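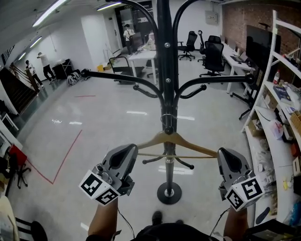 The Barbosa mill in Kellstead weaves wool cloth and opens to visitors in November, when the fall orders have gone out and there is time to walk people through. You check in at the office, a short walk from the parking lot, and sign a sheet. The office has a black metal coat rack with curved hooks and a light wooden coat hanger on it, and you should leave anything with a long hem or a loose scarf behind before you go in. The mill is strict on this. Long sleeves get rolled up, and bags stay in the office too. I had on a heavy parka and was glad to be rid of it, as the spinning room is kept warm and damp so the yarn doesn't snap.

The tour costs eight dollars and takes two hours. Our group was small enough that everyone could hear the guide in the quiet rooms. In the loud rooms nobody can hear anything, so the guide explains each one in the hallway first and then takes you in.

You start at the receiving dock, where the fleece comes in pressed into bales. Most of it is bought already washed. The mill used to scour its own wool and stopped when the sewer rules changed, and the old scouring building is now used for storage. The guide cut a handful from an open bale and passed it around. It still had bits of straw in it and left my fingers a little greasy.

Dyeing comes next. Some cloth is dyed after weaving, but Barbosa dyes the loose wool for anything with a flecked or heathered look. The kettles are steel and taller than I am. One was being filled with navy while we were there. A board by the door had small tufts of colored wool stapled to it with the recipe written under each, going back decades. The older cards have faded and the guide said they are kept for the recipes only. The colors are matched against samples in a locked drawer.

Carding was the part I liked best. The dyed wool goes in at one end as clumps and is combed between big rollers covered in fine wire until it comes off as a thin web, something like a bed sheet made of fog. The web is split into soft strips with no strength at all. You can pull one apart with two fingers, and we were each given a piece to try. Three colors were being blended that day for a brown tweed. At the feed end you could see rust, black, and a yellow I would never have guessed was in there. By the time it reached the far end it was brown.

From there the strips go up to the spinning floor. The spinning frames run the length of the building and the wood floor has worn into shallow paths where the operators walk back and forth. When an end breaks, the operator catches it and joins it again without stopping the machine. I watched this several times and still can't say how it is done. The yarn then gets steamed and rests for a day before it is used.

The weave shed is across a covered bridge on the second story. Earplugs are in a box at the door and you need them. The looms are a mix of ages. The newer ones throw the yarn across with a small clamp and are too fast to follow by eye. The older ones use a shuttle and are kept for narrow blankets and for orders where the customer wants a real selvage. Finished cloth off the wide looms measures 71 inches, and it shrinks down quite a bit in finishing. The guide held up the same pattern before and after, and the unfinished piece felt like burlap.

Setting up a loom takes much longer than I expected. Every thread in the warp has to be drawn through its own wire in the right order, by hand, with a hook. For a complicated plaid this can take a worker most of a shift. If one thread is wrong the mistake runs the full length of the cloth. A woman was doing this near the window on a low stool and had a radio going, though I don't know how she heard it.

The last stop is finishing. Here the cloth is washed in long tubs with soap, beaten, dried on a frame, brushed, and sheared. Blankets get brushed the most. After that the cloth is pulled over a slanted table with a light behind it and inspected. Knots are picked out and thin spots are mended with a needle. The menders mark each repair with a piece of white string at the edge, and the customer gets an allowance for every string. I did not know that was how it worked and have since found two strings on a piece of suiting I bought years ago.

The mill shop is in the old boiler house. Prices are lower than in stores but not low. The line to look for is called Zudamero, a medium-weight twill meant for jackets, and it comes in a dozen or so plain colors. Seconds are on a table at the back and are sold by the pound. Most have one visible flaw, marked with string. I bought a gray remnant large enough for a vest and a bag of warp ends for tying up tomatoes. They take cards. The shop closes at the same time as the last tour finishes, so if you want to look around properly take an earlier one.

A few practical notes. Wear flat shoes with closed toes, as they will turn you away in sandals or heels. There are a lot of stairs and the bridge has a step at each end. An elevator exists but it is for freight, and the guide said visitors who can't do stairs can see the dye house, carding, and finishing at a lower price if they call ahead. Photos are fine everywhere except the pattern room. Children have to be old enough to wear earplugs and keep them in.

Parking is free. If you come from the north, the road through Never is slower than it looks on the map and had a lane closed at the bridge when we drove it. We went home by the highway instead and saved around 3 miles' worth of stop signs. For lunch there is a diner across from the mill gate that does a good split pea soup, and it fills up at noon when the shift breaks. We waited until one and got a booth.

I would go again, mostly to see the carding with a different blend running. Tours need to be booked by phone. The mill doesn't answer during the lunch break, and the voicemail was full both times I tried it, so call in the morning.

Posted 2023-01-01
8 min read
71 shares | 3 comments
Contact | Copyright, all rights reserved | Back to top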